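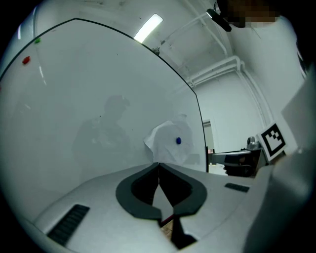 Thepsuriya - hex-and-counter wargame for two players

I've been playing hex-and-counter games since I was small enough to eat the counters, and Thepsuriya is the one I always wanted on my own table, so I ended up making it. It's a river campaign set in a made-up kingdom, two players, one map, and a whole lot of arguing over who gets to the ferry crossings before the rains come in.

What I love most is the supply system (yes, I know, but hear me out!). You don't track points on a sheet. Your barges are counters like anything else, they move along the river hexes, and if your opponent parks a cavalry unit at the wrong bend you are going to have a very hungry army by May, when the game clock runs out.

What's in the box

One mounted map, 500 die-cut counters, a deck of event cards, two player aid sheets, four dice and the rulebook. The counters are on the chunky side because my eyes aren't what they were. If you want to clip the corners, go ahead, they take a clipper nicely.

Kanyarat Phetsri drew the map and all the unit art, and I can't say enough about it. I asked for readable terrain and got something I want to hang in the hallway. She also talked me out of my original color for swamp, which was nearly the same green as forest. Good call.

How it plays

The short scenario, The Ferry War, takes an evening if you both know the rules. The full campaign takes up to 113 turns, and I've only finished it twice myself - both times over a long holiday with the map left out and the cat banned from the room. Combat is odds-based with column shifts, so if you grew up on the classics you'll be moving units in ten minutes. The event cards are optional. I always use them, my brother never does, and we've stopped discussing it. 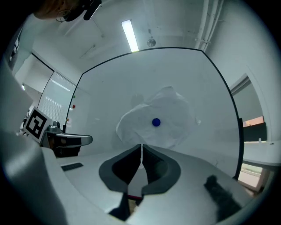
The white sheet and the blue dot.

Solo play works fine too. There's no robot opponent or anything like that, you just play both sides as well as you can, and the hidden barge rule gets dropped.

Questions I get a lot

Does it fit with Zillness? Nope, different scale and different hex size. Same dice, that's about it.

Is there an expansion? I'm working on one called Moment, with 600 more counters and a second map that joins on at the northern edge. It isn't ready and I won't take money for it until it is.

Can I get replacement counters? Sure! Send me a note with the numbers printed on the missing ones and I'll pop them in the mail. First set is on me, you just pay the postage.

Sleeves for the event cards are sold separately, standard card size.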